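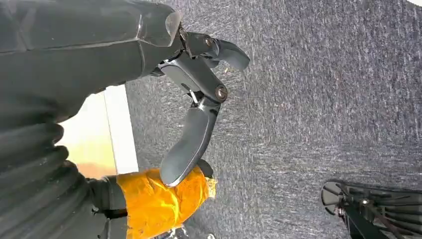
Gitilport Neighbors Help - Home Office & Desks

How do you keep cables and chargers from taking over a shared desk?

Sólveig Norðdahl
Hi everyone! I share a long desk with one other person, really two desks pushed together with a seam down the middle, and there's a raised white shelf running along the back. It was lovely and clear when we moved in last May, and now I can barely find a spot to put my cup down. The power strip stands up against the shelf, and everything plugged into it sends a loop of black cable across the part where I'd like to write. There's a charger that lives out permanently, a controller, a laptop brick, and then the small stuff that just drifts in (boxes, water bottles, you know how it goes). I can't drill into anything and I'd like to spend under $43. Where would you start? 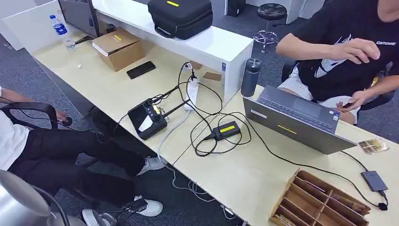 The desk this afternoon, laptop end nearest.

Kristine Javier
Oh, I feel for you, mine was the same for years! I'd start with the power strip, as most of your loops begin there. If it can lie flat on top of that shelf, up at the back, the cables drop behind things and don't cross the middle. Check that the shelf is deep enough first - mine was 2 inches too narrow and I ended up using the sticky mounting strips from Gralach, which have held fine.

Then take each cable, pull out only the length it needs, and fold the rest into a flat bundle with a fabric tie. Leave the charger's cable a bit looser so you can move it. I bought a pack of 18 ties and still have plenty in the drawer. Please don't bundle the power brick in with the cables, it likes some air around it.

Your wooden organizer with the slots is a good thing to have, but I'd move it away from the corner and stand the phone and any cards or packets in it. The black zip case is already up on the shelf, so if it has room inside, maybe the controller could go in there at night? And flatten that cardboard box! I kept an empty one on my desk for 3 months because I thought I might return a lamp.

brirkix_dan
get a cable tray, clamps on, no drilling. Cassim makes one. done

Sólveig Norðdahl
Thank you both! The shelf is deep enough, I just measured. I'll try the strip up there this evening and look at the tray if it still bothers me. The box is going out with the recycling.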